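Home Current Issue Archive For Authors Search Next Article

4.2 Working rules at the table

Most of what we have come to think of as good practice began as somebody's habit, and it took us rather longer than we would like to admit to write the habits down. When the Pandulix sessions started at Liston, the operators had one sheet of rules between them, borrowed more or less whole from the Bimen handbook, and that sheet was chiefly concerned with the emergency stop and with keeping hands out of the reach of the arms. Those are very good rules and we have kept every one of them. They had little to say, though, on the quieter matters that fill an operator's day: what may be left on the table between runs, how worn a finger may become before it is changed, and who has the last word when two people disagree.

We therefore went back through the session notes, all 1,059 of them, and picked out those in which an operator had stopped or restarted a run for a reason the sheet didn't cover. There were 274. We read them aloud to one another over the better part of March, which was slow going but (we would recommend it warmly to anyone in the same position) much more useful than sorting them by keyword, as the operators had each developed their own words for the same small troubles. "Grabby", "sticky" and "pulling" all meant the same fault in a finger covering, for instance, and "busy" was used both for a crowded table and for a cluttered view from the wrist.

The rules that came out of this reading fall under two headings, the state of the table and the state of the gripper, and an operator is asked to look at both before the arms are enabled. Figure 3 gives a view of each.
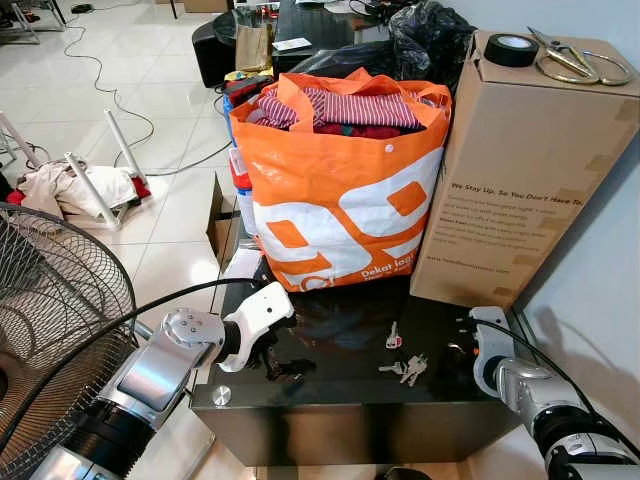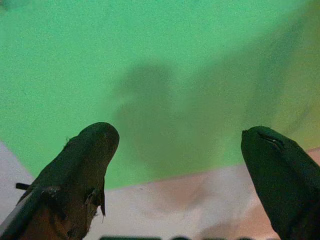 Figure 3. First image: both arms at the black table, with the orange bag, the keys and the cardboard box. Second image: the view between the fingers from the gripper camera; the covering of the left finger is torn, while that of the right looks intact.

On the table, we ask for a named list. Everything within reach of either arm goes on it, whether or not it belongs to the task, and small metal things are to be written down separately from the bags and boxes. We had at first tried to require a clear table, in the manner of the Bélanger guidelines, and we still think that is the right rule for a calibration run. For household tasks it proved too strict. People tidied so thoroughly that the runs no longer resembled anything one would find at home, and then, being human, they stopped tidying altogether towards the end of the afternoon and forgot to say so. A list is less work, and it can be checked afterwards against the opening view.

Sharp tools deserve a sentence of their own. Scissors and knives may stay in the room, but if they are within reach they must be on the list, and the operator must have said before starting which arm, if either, is allowed to touch them. Cables come under the same heading. The wrist cables should have enough slack for the full travel of the arm and should be followed by eye from one end to the other.

On the gripper, the old sheet said only "check fingers", and we found that this was read in as many ways as there were readers. The present wording asks for each finger to be looked at on its own, inner face and outer face, and for the result to be entered as sound, worn or torn. Worn fingers may be used, with a note. A torn covering ends the session for that gripper until it has been changed, even where the tear is well away from the tip, and the whole pair is changed together so that the two faces grip alike. Some of our colleagues felt this was wasteful, and we do have sympathy with them, for it nearly doubled the number of coverings we ordered. We have left the rule as it is for the time being.

The full check takes roughly 40 seconds once an operator is used to it, and a good deal longer in the first week. Either of the two people present may call for it to be repeated, at any time and without giving a reason, and the other may not overrule them. This last rule was the one that the operators themselves asked for, and in the notes written since then it is the one they mention most often.

4.3 Keeping the notes

Notes are written by hand during the session and copied up the same day, by whoever wrote them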